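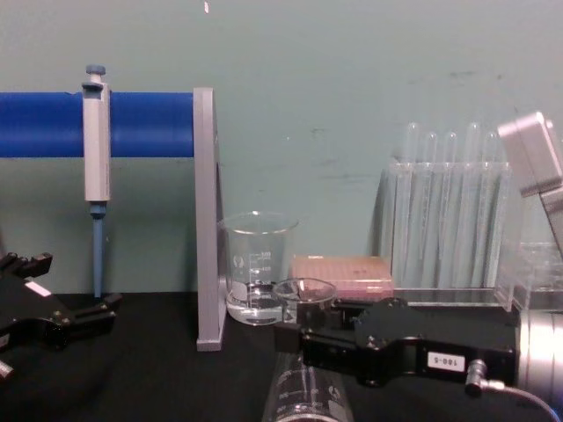 We use cookies to keep you signed in and remember your settings. Accept / Manage

Catching up with the maker of Cladau
Jun 9, 2026 | by the Arnance Games desk

I've sunk an embarrassing number of evenings into Cladau, the little farming puzzler set on a flooded island, so when Catriona Tennant agreed to a call I had a page of questions and got through maybe half of them (sorry, Catriona!).

She made the first version for a handheld homebrew contest. "It was a boat and a goat and that was it," she told me. "You moved the goat. People liked the goat."

The goat stayed. Pretty much everything else got thrown out, including a fishing game she still sounds a bit sore about. "My sister played it for a whole weekend and said she'd rather do her taxes. So out it went."

I wanted to know about the tides, my favourite part, and she laughed — they started as a bug. Water kept creeping up the map every time she saved, and after a week of trying to fix it she began planting crops around it. There are 662 tiles on the big island now and she placed every one by hand.

I also had to ask about Imrie, the lighthouse keeper who gives you terrible advice. "He's my old boss," she said. "He knows. He's got a copy."

The cartridge edition comes out in September through Voninmont, a run of 1364 with a colour manual. It'll have 8 new maps and a two-player mode, which I begged to try and was politely refused. Would she do a sequel? "Ask me after I've had a sleep."

Comments

pixelmum: Stuck on the second tide gate for days, please tell me Imrie is lying about the rope

Dazza_R: He's always lying about the rope. Build up the north wall first.

tinroof: Any word on postage to Tassie for the cartridge?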